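Research corner: learning to handle soft things from hand-held grippers

In the March issue we wrote a few lines about the cushion work and promised to come back to it when the first results were ready. They are ready now, so this item is longer than usual. Readers who only want the result can go to the part about the test.

The task sounds like housework, and in a way it is. A chair has a loose cushion. The cushion must be picked up from the seat, moved away, and later put back in the middle with the correct side up. For a person this takes a few seconds. For a robot arm it is difficult, for the reason that a cushion does not keep its shape. When you grip it at the corner, the rest hangs down and covers the place where you want to put it. When you grip it in the middle, it folds, and the fold can be good or bad depending on how deep the fingers went in.

Our group at the Drundusport site did not want to drive the robot by remote control to collect the training data. We tried this in the winter and it was slow. The operator sees the cushion on a screen, waits, corrects, waits again, and after one hour is tired. The movements that come out are careful and strange, and a policy that learns from them is also careful and strange. It stops above the cushion for a long time, as if it had to think.

So we changed to hand-held grippers. The person holds one gripper in each hand and does the task directly, with the body, walking where it is necessary. The grippers carry printed markers, and a camera at each gripper records what is in front of the fingers. From the recordings we calculate where each gripper was and how far it was open, and this becomes the training signal. The software that does this step is called Waven. It was written for rigid parts, and most of the spring was spent on making it accept motions where the two hands come very close together. At first it confused left and right when one marker was hidden, and the two hands changed places in the middle of a grasp. This error is now rare, but we still check every recording by eye before it enters the set.

We collected 400 demonstrations of the cushion task. The instructions to the demonstrators were short: start outside the working area, go to the chair, take the cushion, bring it back. We did not say which hand to use first. Some colleagues thought this was a mistake and that the data would be too mixed. There was a long discussion about it, and in the end we trained 2 policies, one with all demonstrations and one only with those where the right hand makes the first contact.

Now the test. Both policies were run on the two-arm robot in the Blöndal room, which has different light and a different floor from the room where the data was collected. The policy trained on everything was better at picking up. It often used the second hand to hold the cushion from below before lifting, and the cushion did not fold so much. The right-hand policy was faster to reach the chair, but it more often took only the cover between the fingers, and then the cushion turned and fell. For putting the cushion back we found no clear difference. Both policies leave it a little to one side, and we think the reason is in the demonstrations: people also leave it a little to one side and are satisfied.

One more result surprised us. Training for longer did not help after 3,000 steps. The movements became smoother to look at, but the grasp came too early, with the fingers closing in the air just before the fabric. We first believed it was a delay in the camera and lost some time on this. The delay was measured and it was small. Our present explanation is that thick fleece and thin cotton need a different closing moment, and that the longer training takes the average of the two. We are not sure of it. The Semenier group, who work with towels, have seen something similar and will compare notes with us.

Next we want to add a chair with arms, where the cushion must come out from the front, and to record the same task in more rooms. If your office has a room with good daylight and soft furniture, please write to us. A visit takes one afternoon, and we bring our own tape for the floor.

The three pictures were taken in the room where we collect data.

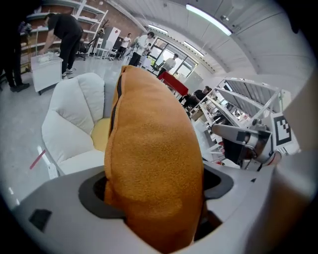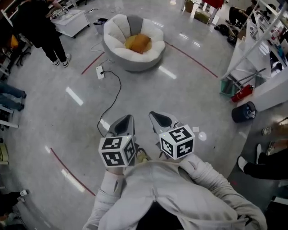
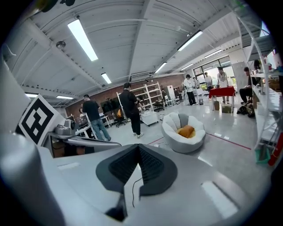 Can a policy trained on the cushion be used for other soft objects, for example a blanket?

Only for the first part of the task at present. Going to the object and choosing where to close the fingers works quite well on a folded blanket, but as soon as the blanket opens, the policy has no experience of what comes next and it repeats the lifting motion. A small number of new demonstrations with the blanket would probably be enough to correct this. We plan to try it after the chair with arms is finished, and we will report in this newsletter.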